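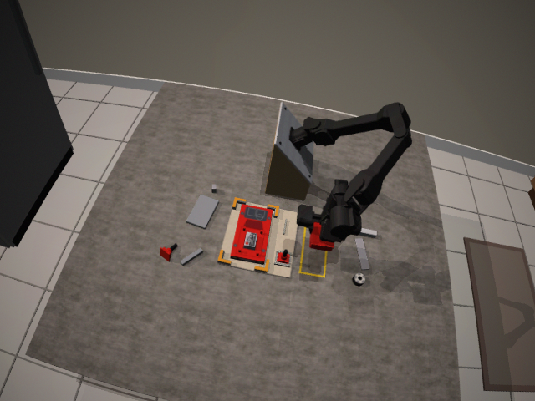

Page 3 of 3

Student Robotics & Automation > Team Projects > Simulation task board, anyone else's arm hopeless at it?

gantryghost wrote:
Right, still stuck, so carrying on from the last page. That's our sim at the moment, arm over the red block and the yellow box waiting just to the left of it. For those who've skipped the first two pages (don't blame you), we're the Balbridge college club, we're doing the board task for the Brondby meet in August, and our score for placing the block is rubbish. The pick is fine. I've run it 200 times with the block starting in different spots and the gripper gets there nearly every go. Then it swings over to the yellow outline and lets go with the block skewed, and a corner ends up over the line, which scores nothing under the rules as I read them.

I've tried slowing it down. I've tried coming in from higher up. Last night I tried turning off the wrist rotation altogether and that was worse, please don't ask.

pocketfluff wrote:
Have you changed the friction on the rug? We left ours at whatever it loads with and the block slid about like soap on a plate. Put it up and see if the skew goes away. If it does then your release is fine and it's the physics being silly.

And what's the step size set to?

gantryghost wrote:
Default on both. Will have a go with the friction tonight. Step size I haven't touched because the last person who did (me) sent the hex nut through the floor and we never saw it again.

marrowfat wrote:
I said this on page 2 and I'll say it again, I don't think you should be fiddling with friction at all. The meet is on a real board. If you set up the sim so your bad release looks good, you'll turn up at Brondby and it'll go wrong in front of everyone. Sort out the release. Your fingers come in from the right and when they open I bet one of them lets go a bit before the other and drags the block round with it.

pocketfluff wrote:
That's a bit harsh, nobody said make it look good. Real carpet isn't slippery! The default is the wrong number, so using a better one is hardly cheating.

marrowfat wrote:
Which better one though? Have you measured a carpet? We did ours with a block and a cheap spring balance and got a different answer depending on which way the pile was lying. I'm all for measuring. What I object to is turning it up until the score improves, which is what everyone does, including us last year, and we came second from bottom.

tinlidtim wrote:
marrowfat is right about the fingers, I had exactly this on the Ferrand board. Log the two finger positions at release and plot one against the other. Mine were miles apart. I'd given one side a stiffer spring than the other by copying a line and forgetting to change it. Took me two weeks to find and one minute to fix.

Different question, what are you doing about all the bits lying about? Your bars on the right look quite near where the gripper works. Mine used to clip a bar on the way across and I'd blame the planner every time.

gantryghost wrote:
They're meant to be there, the loose parts are in the rules as clutter. You don't score for them unless you do the extended task. We tried the extended task for one afternoon and the red funnel thing with the black stem broke our hearts. It lies on its side over to the left of the plate and the arm has to reach across everything to get at it. I've told the others we're leaving it alone till the block works.

I hadn't thought about clipping a bar though. There's a short one and a longer one out past the gripper. I'll turn on contact logging and look.

sprocketeer_jo wrote:
Hello, new here, sorry if this is a daft one. Is the red device on the cream plate part of the block task? We've only just got the files and half my group thinks you have to put the block on it.

gantryghost wrote:
Not daft, we thought the same at first. No, block goes in the yellow outline and that's the end of that task. The device with the orange corner brackets is a separate one, and so is the little knob on the pad next to it. Do the block first, it's the easy one (he says, after a month of it).

sprocketeer_jo wrote:
Brilliant, thank you! That's settled an argument.

quietpiston wrote:
Going against the crowd a bit, but are you sure you lose everything for a corner over the line? I read it as more than half the block inside. Section 2, the bit under the table.

marrowfat wrote:
That's the old rules. They changed it. The new sheet says fully inside the outline, and the line itself counts as outside.

quietpiston wrote:
Where does it say that? The copy I've got doesn't mention the line.

marrowfat wrote:
The one on the Mavero page, dated June 2018. If yours hasn't got a date on the front it's the old one.

quietpiston wrote:
Mine hasn't got a date on the front. Bother. That's our whole strategy gone then. We'd been dropping it from a height and hoping.

pocketfluff wrote:
For what it's worth I think the new rule is mean on the younger teams. Half in was a nice target for a first year group, you got something for your trouble. Now you can have an arm that works beautifully and go home with a nought because of a sliver.

marrowfat wrote:
Or you go home knowing your arm doesn't put things where you tell it. I'd rather know.

pocketfluff wrote:
You would, you're in your third year of this. Some of ours had never written a loop before Christmas and I'd like them to come back next term.

marrowfat wrote:
Fair enough. I'd still keep the rule but I'd give them a point for the pick.

pocketfluff wrote:
I'd take that. Write to Mavero and I'll sign it.

gantryghost wrote:
OK, back with results. Sorry, long one.

Friction first (sorry marrowfat). I put it up and the skew got smaller but didn't go. So a bit of it was sliding, and most of it wasn't. I've put it back to default for now until we can borrow a spring balance from the physics lot and do it properly.

Contact logging next, and no, we're not touching either bar with the block. Good shout but not us.

Then the fingers. tinlidtim I owe you a pint or whatever you're old enough for. One finger starts opening 3 steps before the other. Every single time. It isn't the springs with us, they match. It's that I send the open command to one finger, then write a line to the log file, then send it to the other. The log line is the thing I added to find out why the block was skewed. I've gone and moved it below both commands and I'm running the batch again now.

tinlidtim wrote:
Ha! Been there. Let us know what the batch says. And check the closing bit as well, if you wrote it at the same time it's probably got the same thing in it.

gantryghost wrote:
It has got the same thing in it.

marrowfat wrote:
Please can you post the finger plot, before and after? Our first years have got a very similar gripper script and I've a nasty feeling about where it came from.

gantryghost wrote:
Yes, once the batch is done. I've set it for 2000 this time, so it'll be tomorrow at the earliest, the club laptop sounds like a hairdryer already. The script came from the starter pack by the way, but the log line is all my own work.

sprocketeer_jo wrote:
Could I have the contact logging settings too please? We can't find where you turn it on and the menu in ours looks different from the one in the guide.

pocketfluff wrote:
Jo, it's under the world settings and not the robot ones. You have to stop the sim first or the tick box stays grey. I'll message you ours.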